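Watches, bracelets and the other 70 tries

I have been wanting to write this up all week and kept putting it off, because every evening I thought "just one more batch" and then it was bedtime. So, this is the long post I promised about the jewelry task!

For anyone new, I'm gathering demonstrations for a small manipulation project called Clumia. The learning part is Leonidas Tsakiris's department. He trains the policy, I supply the hands. The idea is that a person does a job with a pair of hand-held grippers, each one carrying its own camera, and the model learns from what the cameras saw and how the fingers moved. There's no robot arm in the room while I'm recording. The arms come much later, at Leonidas's end, and I've only met them twice.

Up to May we did kitchen things. Cups, spoons, a great many lids. Those went fine but the objects were all stiff, and a stiff object more or less stays the shape you picked it up in. Then Nkechi Uzor, who reads everything I upload and is much too kind about it, wrote back with one line: "Can you do watches?" I had a drawer full of straps and beads. Of course I could do watches!

The task is simple to say. Small things start on the bed, and they all have to end up in the tray, laid down and not dropped. Two grippers, either one may go first, and passing an item from one to the other is allowed if that helps. The tray is a shallow box with a green rim and a white inside, and I love it. Dark straps show up against that white so clearly, and the rim gives the model an edge it can find from nearly any angle.

I stand at the side of the bed with the tray in front of me. The hard part is that both of your hands want to work at once. When you're tidying up normally you don't notice this, but your left hand is already closing on the next thing while your right is still letting go of the last one. With grippers on, you notice. I decided fairly early to let it happen and record it that way, and Leonidas was delighted, because the two-handed overlap is the very thing he's short of.

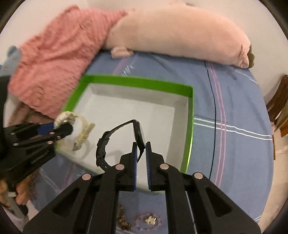
One watch each: black in the near gripper, cream in the other, tray still empty.

Watches taught me the most. A buckled strap is a loop with opinions. Grab the case and the strap swings under it, so the thing arrives strap first and tips over as you lower it. Grab the strap and the case hangs like a little weight, which sounds worse but is much easier to place, as long as you go slowly for the last bit. I did both on purpose, plenty of each, and wrote down which was which in the notes column. (Please keep a notes column. Mine has saved me from myself more than once.)

The cream one gave me more trouble than the black. It's pale, the tray is pale, and on a few tries I was aiming mostly by its shadow. I kept those tries in. If I find it hard to see, the model will too, and it may as well get some practice.

Then beads! Beads are wonderful. A stretchy bracelet lies flat until the moment the pads close on it, and then it does whatever it likes. It folds, it rolls, it stands up on its edge. The ribbed blue pads on these fingers hold a single bead quite well, but if you catch two beads side by side they can slide past each other as you squeeze, and the bracelet creeps out of the tip while you're lifting. My fix is to come in a little deeper so the strand lies between the pads for more of their length. It looks clumsy and it works nicely.

I asked Sorin Ursu about this because he did something like it with cable ties and cords for Trosow, and he told me to stop trying to be elegant. His point was that a learner copies your habits along with your goals. If I do a lovely little wrist flick that only works when the beads happen to lie just so, the model picks up the flick and none of the luck. So now I go straight down, close, wait a beat, and lift. My tries got slower and the drops became a lot rarer.

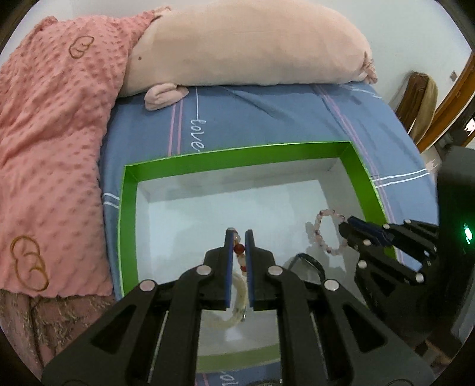
Crowding is the other thing I didn't plan for. The first item has the whole tray to itself, and you can put it anywhere and be pleased with yourself. By the time there are several pieces in there, each new one has to land beside the others without hooking them, and the two grippers are reaching into the same small space from different sides. I bumped them together a lot in the first batch – that hollow clack gets very familiar. I've learned to let one hand finish and back out before the other commits, at least once the tray is filling up.

Now for the numbers, for those who like them. I recorded 141 tries in total and sent Leonidas all of them, sorted into two folders. One has the clean runs. The other has the 70 where something slipped, got nudged, or had to be picked up a second time. I used to delete that kind. Nkechi talked me out of it, and she was right, because a run where the bracelet falls and you calmly pick it up again shows the model how to recover. I only keep them apart so that he can decide how much of each to feed it.

A good session for me is around 40 tries, and after that my thumbs start to get lazy and the closing motion goes mushy. You can see it in the gripper width plots if you look, a sort of rounded shoulder where there ought to be a corner. So I stop, have tea, reset the bed and move the tray a hand's width over before starting again. Moving the tray matters! My very first kitchen set had everything in the same spot, and the model learned the spot.

A few things I'd like to try next: starting with the watches unbuckled, so that they lie long and floppy. Necklaces with a fine chain, which Iraklis Xenos says I will regret. Starting with two bracelets tangled together, so one gripper has to hold while the other pulls. And swapping my hands' jobs halfway through a session, as I can tell from the clips that my right side gets all the interesting work.

Leonidas has the upload now and is training on it. I'll post his first results when I have them, drops included.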